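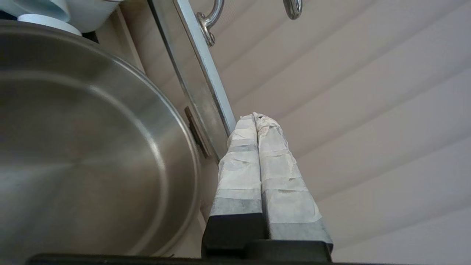

Panela de inox, acabamento acetinado.

Comprei os Litari em novembro, para ouvir discos em casa e para levar aos concertos pequenos onde vou sempre sozinho e fico ao fundo. São auscultadores fechados, com cabo destacável e bluetooth. Custaram-me mais do que queria gastar. Escrevo isto à pressa entre duas coisas, desculpem a ordem.

Primeiro o som. Quente. Muito quente, até. Quem vem de auscultadores analíticos vai estranhar na primeira semana, eu estranhei. Os graves têm corpo, não invadem tudo, mas chegam antes do resto e ficam lá. Contrabaixo acústico soa lindamente. Bombo de bateria gravado em sala pequena, idem. Já um disco de eletrónica mais cheio fica um bocado embrulhado, a partir de certo volume as camadas colam-se umas às outras e deixo de perceber onde anda o sintetizador.

Vozes: a melhor parte. Cantautores, guitarra e voz, piano e voz, tudo isso. Ouve-se a respiração antes da frase, o dedo a escorregar na corda. Passei uma noite inteira a repetir o mesmo álbum ao vivo dos Urkham, aquele gravado num teatro, e na terceira faixa há um tipo na plateia que tosse à esquerda. Nunca tinha dado por isso. Anos a ouvir aquilo.

Agudos contidos. Pratos sem brilho nenhum se não se mexer na equalização. Mexi. Subi um pouco em cima, na aplicação, e melhorou bastante. A aplicação é feia e pede para criar conta, o que me irrita sempre, mas guarda 3 perfis e chega-me: um para discos, um para podcasts, outro que nunca uso.

Conforto. Bom durante hora e meia, depois aperta no alto da cabeça. A fita é fina e a almofada de cima parece ter sido decidida por alguém com muito cabelo. Uso óculos e as hastes não me magoam, ponto a favor. No verão aquecem as orelhas, como todos os fechados que tive.

Cabo: curto. Para ligar ao portátil serve, para ligar ao amplificador do outro lado da sala esqueçam. Comprei um da Nultine, mais comprido, entrançado, e não larguei mais. O de origem voltou para a caixa. Pelo preço podiam ter posto os dois.

O bluetooth funciona. Liga depressa, mantém a ligação ao telemóvel e ao computador ao mesmo tempo, e só me falhou no corredor, com duas paredes pelo meio. Em vídeo noto um atraso pequeno, nada que me estrague um concerto filmado, mas um baterista é capaz de se enervar. Com cabo desaparece, claro.

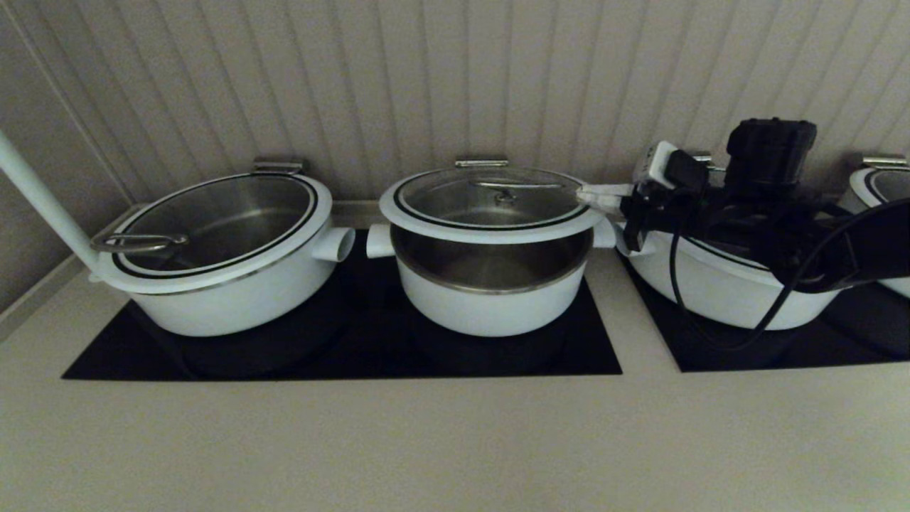

Bancada clara com duas placas pretas.

Bateria. Não medi com cronómetro, tenho mais que fazer. Carrego ao domingo de manhã e costuma durar a semana, com uso de fim de tarde e algum comboio. A aplicação tem um contador de minutos que descobri por acaso: ia em 1,010 quando reparei, e em 2,091 quando comecei a escrever isto. Escreve os números à inglesa, com vírgula, mesmo com tudo o resto em português. Tradução fraquinha, aliás. Um dos menus diz "Baixos profundo".

Isolamento passivo razoável. Cancelamento de ruído não há, e ainda bem, que me dá pressão nos ouvidos. No comboio ouço as portas e os avisos das estações, o resto fica abafado. Na rua com vento, o microfone é mau. Em chamadas queixam-se sempre de que estou longe. Em casa ninguém se queixou.

Agora a comparação que me pediram nos comentários do outro artigo: Litari contra os Oei, que tive até se partir a dobradiça. Os Oei têm mais detalhe em cima e um palco mais largo. Orquestra, jazz com muita gente, coros: Oei, sem hesitar. Para o que eu oiço na maior parte dos dias, que é uma pessoa e uma guitarra, prefiro os Litari. Cansam menos. Dou por mim a ouvir o álbum até ao fim, coisa que com os outros já não fazia, saltava de faixa em faixa à procura de defeitos na mistura.

Construção melhor tambem, pelo menos por agora. A dobradiça é metálica, dobra para dentro e faz um clique seco. As almofadas saem com um quarto de volta e vendem-se à parte. O estojo é mole, protege dos riscos e pouco mais. Já me caíram da mesa ao chão uma vez e ficaram com uma marca no aro direito. Soam igual.

Botões: 2, iguais ao toque, e essa é a maior parvoice do produto. Quero subir o volume e ponho em pausa. Ainda hoje. Um relevo qualquer num deles resolvia tudo. Toques duplos, toques longos, desliguei essas funções todas na aplicação e passei a mexer no volume pelo telemóvel.

Testei também com o gira-discos, por um pré de entrada sem pretensões. Boa combinação. O calor do disco mais o calor destes pode ser calor a mais em prensagens antigas e abafadas, tenho uma coletânea de fado que fica quase toda no peito e nada na garganta. Mas um disco bem prensado de voz feminina, à noite, luz baixa, sem vizinhos aos gritos... pronto. Foi por isso que os comprei.

Quem deve passar à frente: quem mistura ou grava, porque o grave engana. Quem quer cancelamento. Quem tem cabeça grande e ouve três horas seguidas. Quem só ouve em volume muito alto também, que lá em cima começam a endurecer nas vozes masculinas.

Para os outros, experimentem numa loja se puderem, com um disco que conheçam de cor. Não levem a faixa de demonstração deles, que é toda contrabaixo e estalinhos de dedos e soa bem em qualquer coisa.

Som 8, conforto 6, construção 8, aplicação 4. Nota final 7, talvez 7 e meio com o cabo Nultine.

Atualização de 17 de agosto de 2024: as almofadas começaram a ganhar vincos junto à costura, do lado esquerdo. Ainda não pelam. Encomendei umas novas e digo depois se o som muda.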